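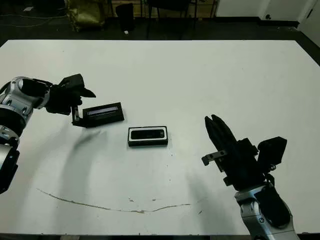

Dusier bench cushion, reviewed after one winter and most of a year

I bought the Dusier long cushion last January for the pine bench under our landing window, which is where I drink my first tea of the day and, if I'm left alone, my second. The bench came from my aunt's house in Hircombe and is lovely to look at and dreadful to sit on. I'd put up with folded blankets for years and they always ended up on the floor.

The cushion cost me 100 pounds with delivery, which I thought was a lot and my sister thought was madness. It came rolled up tight in a sack with a card saying to leave it flat overnight. I gave it two nights because one corner was still sulking, and after that it lay as flat as you'd like.

Comfort first. It's firm! If you want to sink into something, this won't suit you, and I did wonder at the start whether I'd made a mistake. By spring it had softened a touch in the place where I always sit (you can see which end is mine) and now I can get through a good few chapters before my legs start complaining. Clotilde Caron, who stayed with us in the summer and has a bad hip, asked me to write down the name of it for her, so there's a second opinion.

The cover is a thick cotton in a colour they call Wurkness green. On the website it looked like moss and in our house it's closer to pea soup, though I've grown fond of it. It comes off with a zip down one long side, and here I do have a grumble, as the zip stops well short of the corners and getting the pad back in is a proper wrestling match. I do it on the bed, kneeling, with the door shut. It washes beautifully at a cool setting and hasn't shrunk. Don't tumble dry it, the label is quite stern about that.

There are ties at the back, two of them, and they're too short for a chunky bench leg like ours. I wrote to the shop and a very kind woman called Begoñe Villalobos posted me a longer pair without charging, and put a note in with them. I've kept the note.

One more thing for anybody measuring up: go by the pad and not the cover, which bulges a little at the front edge. Ours overhangs the bench by a finger's width and catches my skirt when I get up.

Would I buy it again? Yes, in a darker colour, and I'd ask for the long ties when I ordered. They do a matching small one for a kitchen chair and I've got my eye on that for my birthday.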